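Machine Elements Laboratory
Handout 4: Spur Gears - Parts, Terms and Handling
16 September 2019

Read this before the lab session. You will need a ruler, a pencil and the blank record sheet. The gear kits are the Prundix teaching sets, kept in the cabinet next to the Furtado test bench.

1. What a spur gear is

A spur gear is a disc with straight teeth cut parallel to its axis. The hole in the middle is the bore. The sides of a tooth are its flanks, and the flanks carry the load when two gears run together. The flat side of the disc is the face. Note that "face width" means something else: it is the length of a tooth measured along the axis.

In a pair, the smaller gear is called the pinion. Wear usually shows on the pinion first, as each of its teeth comes into contact more often.

Check the bore before anything else. Burrs on its edge will keep the gear from seating square on the shaft. 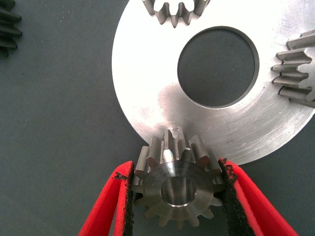
Does the pinion always have to be the driver?
It can be either one. If the pinion drives, the pair slows the motion down and raises the torque. If the larger gear drives, the output turns faster with less torque.

2. Gear ratio

Ratio = teeth on the driven gear / teeth on the driving gear

Worked case: a driver with 14 teeth turns a driven gear with 40 teeth. The ratio is 40/14, or 2.86 to two decimal places. If the driver runs at 300 rpm, the driven gear runs at 300 x 14/40 = 105 rpm.

Friction does not change this result. It lowers the torque at the output, but the speed is fixed by the teeth as long as they stay in mesh.

3. Laying out parts

Use a mat under all loose gears. A hard floor or a bare steel bench will nick the tooth tips if a part is dropped - a nick too small to see can still be heard when the pair runs. Set gears down flat, on the face, and keep them apart. Shake out the mat before you start so that grit stays out of the teeth. 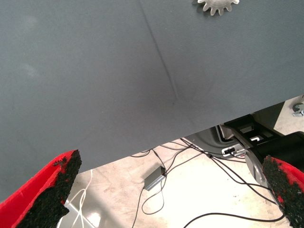
Figure 2. Toothed edge of a pale metallic gear, flat against the dark gray surface.

4. Handling larger gears

Hold a large gear by its faces or through the bore. Do not drag it across another part. When fitting it to a shaft, keep the face at right angles to the shaft and push evenly. If it jams, take it off and start again. Do not use a hammer.

Wipe the rim with a dry cloth and look along the teeth for chips or rounded corners. Write down what you find on the record sheet, including "no damage." 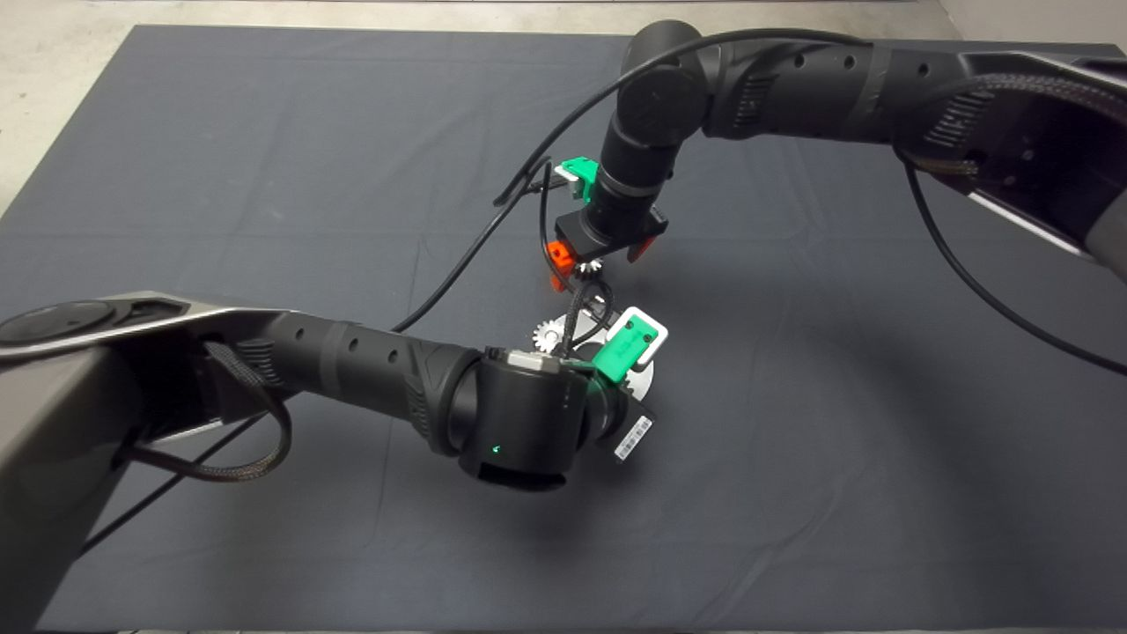
Figure 3. Flat silver gear disc above the mat. Note the toothed outer rim and the smooth circular face.

5. Before next time

Read the Dukon notes on backlash, sections 1 and 2. Then find the output speed when a 40-tooth driver at 99 rpm turns a 14-tooth gear. Show your working and bring it with your record sheet.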